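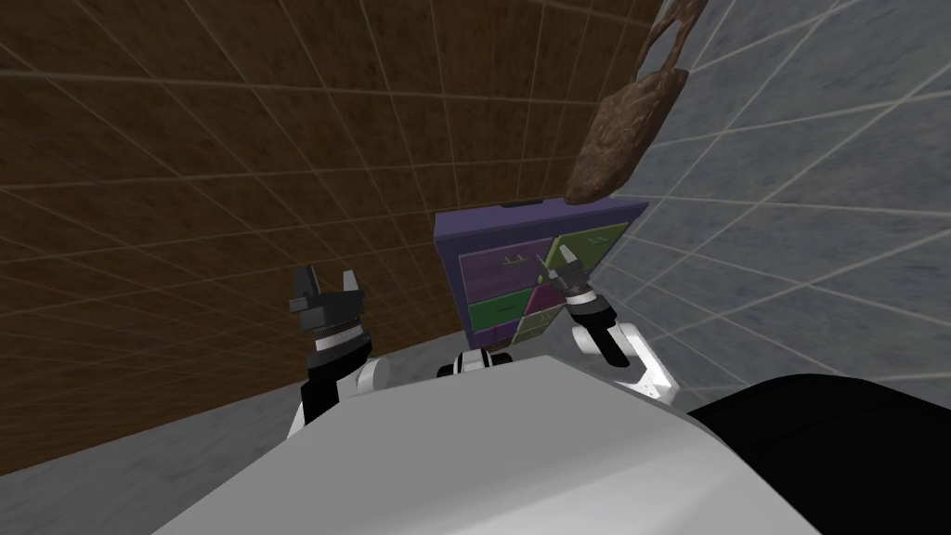 Search this journal Enter keyword, author or DOI Go

4th September
Dale Caron and Evdokia Vasilakis

4. Penicillin allergy labels in the Stuncombe referral series

4.1 Setting and source of records

The records used in this section come from the allergy clinic at Stuncombe and its satellite clinic at Prandness. Both take referrals from general practice, and both use the same booking system, but they were run as separate services until the November before the study period opened. Letters sent before that date were filed under the clinic that received them. Letters sent afterwards were filed under Stuncombe whichever clinic saw the patient. We have kept the clinic of first attendance as the site variable throughout, and have corrected the filing location by hand where the two disagreed.

A patient was eligible if the general practice record carried an active penicillin allergy label on the day of referral and if the referral letter asked for that label to be reviewed. Letters that mentioned penicillin only in the list of past reactions, and which were mainly about asthma, hay fever or food, were left out. There were 428 eligible patients. Of these, 67 had no usable account of the original reaction, either in the letter or in the clinic notes. They are kept in the descriptive tables as a separate group and are dropped from the analysis of risk grading in Section 5.

The term "label" is used here for the coded entry alone. It says nothing about whether the patient is allergic. A free-text remark such as "mother says penicillin gave rash" was not treated as a label unless a coded entry stood beside it.

4.2 Grading of the index reaction

Each account was graded by both authors, working separately, on the clinic's own scale of low, intermediate and high risk. Low risk covers isolated stomach upset, headache, a family history with no personal reaction, and a mild rash in childhood with no treatment recorded. Intermediate risk covers hives or swelling without breathing difficulty, and any rash for which the patient was seen in person by a doctor. High risk covers anaphylaxis, blistering or peeling skin, organ involvement, and any reaction that led to admission.

Where the two grades differed, the account was discussed and the higher grade was kept if no agreement could be reached. Most differences fell between low and intermediate, and most of those turned on the word "swelling". Some letters used it for a puffy face lasting a day or two, others for raised patches on the limbs that were almost certainly hives. The scale does not separate these and we did not try to make it do so.

Time since the reaction was recorded in whole years. Patients who could say only that it had happened "as a baby" were entered as under two years of age at reaction. Those who gave a decade were placed at its midpoint. This is crude, but the analysis uses time since reaction only as a two-level variable, split at 20 years, and the midpoint rule moved very few patients from one side to the other. The effect of moving all of them is given in the sensitivity analysis.

4.3 Testing pathway

Patients graded low risk were offered a direct oral challenge with amoxicillin, given as a single dose and followed by a period of observation in clinic. Those graded intermediate had skin prick and intradermal tests first and went on to challenge if both were negative. Patients graded high risk were seen by a consultant, and those with a history of blistering or organ involvement were not tested at all. Their labels were confirmed on history.

Antihistamines were stopped before skin testing in line with the clinic's usual sheet. Where a patient had taken one within the washout period, the visit was rebooked and the first visit was not counted as an attendance. Beta blockers were handled case by case. Pregnant patients were deferred and re-entered the series only if they came back within the study period.

A challenge was recorded as positive if there was an objective sign during observation, or if the patient reported a rash within the follow-up window and supplied a photograph or was seen in person. Symptoms without signs, mainly itching, light-headedness and a tight throat with normal readings, were recorded separately. The clinic repeated the challenge in such cases when the patient was willing. Figure 4 sets out the pathway with the point of exit for each risk grade, and should be read together with the attendance figures in Table 3.

One difference between the sites affects how the pathway should be read. Prandness had no room suitable for intradermal testing on its Thursday list, so intermediate-risk patients booked there were sent on to Stuncombe for a second visit. Patients lost at this step were counted against Prandness as the clinic of first attendance. A reader comparing completion between the sites should bear this in mind, and we do not present the comparison as a measure of clinical quality.

4.4 What happened to the label afterwards

A negative challenge does not by itself change the general practice record. The clinic writes to the practice, the practice codes the letter, and somebody has to end the active entry. We checked the record again after discharge and placed each tested patient in one of these groups: label removed; label still active with the result also coded; label still active with no trace of the result; record not available.

The second group deserves separate mention. In these patients the negative result had been entered correctly, yet the prescribing alert still appeared when amoxicillin was selected, as the alert is driven by the older entry. A prescriber who reads only the alert will choose another antibiotic. Giannakopoulos, working from hospital records, described the same fault and proposed a single form that replaces the old entry in one step. We have not tested that form. The letter template at Stuncombe was changed during the study to put the sentence "please remove the penicillin allergy entry" on the first line, but the change came too late for a before-and-after comparison.

Re-labelling was also looked for. It was defined as a new active penicillin entry after an earlier one had been ended, with no new reaction described. In several records the new entry had been copied from a hospital discharge summary that was itself drawn from an out-of-date list. Community pharmacy records and dental records were not open to us, and re-labelling by those routes will have been missed.

4.5 Linkage and data handling

Clinic and practice records were matched in Perurik, the linkage tool licensed by the trust, on health service number and date of birth. Its audit log for the project ran to more than 3000 lines, the bulk of them repeated look-ups of the same patient after a change of practice. Failed matches were checked by eye by one author (DC). Names and addresses were removed before the file was passed to the second author for analysis.

Missing values were left missing. No imputation was used for the grade of the index reaction -- the reasons an account goes missing are unlikely to be unrelated to its severity, and the notes gave us nothing with which to model them. Patients with two referrals in the study period were entered once, at the first, and the outcome was taken from the later visit if the first had not ended in a test.

4.6 Limits of the series

All patients in the series were referred, and general practitioners in the area are selective about whom they refer. Older patients in care homes are few. So are patients whose label dates from a hospital stay abroad, where the practice often holds no letter at all. The low-risk group may therefore look tidier here than it would in an unselected list of labelled patients, and the proportion passing direct challenge should not be carried over to such a list without adjustment.

The grading scale was written for clinic use and has not been validated elsewhere. Agreement between the authors is reported in the next section, but both were trained in the same department, and agreement between graders from different services may well be lower.

Related articles
Direct oral challenge in adults with a childhood rash
Nurse-led allergy lists: booking, staffing and non-attendance
Drug allergy alerts in general practice software
Intradermal testing: reading times and weal size
Cefalexin prescribing in patients with a penicillin label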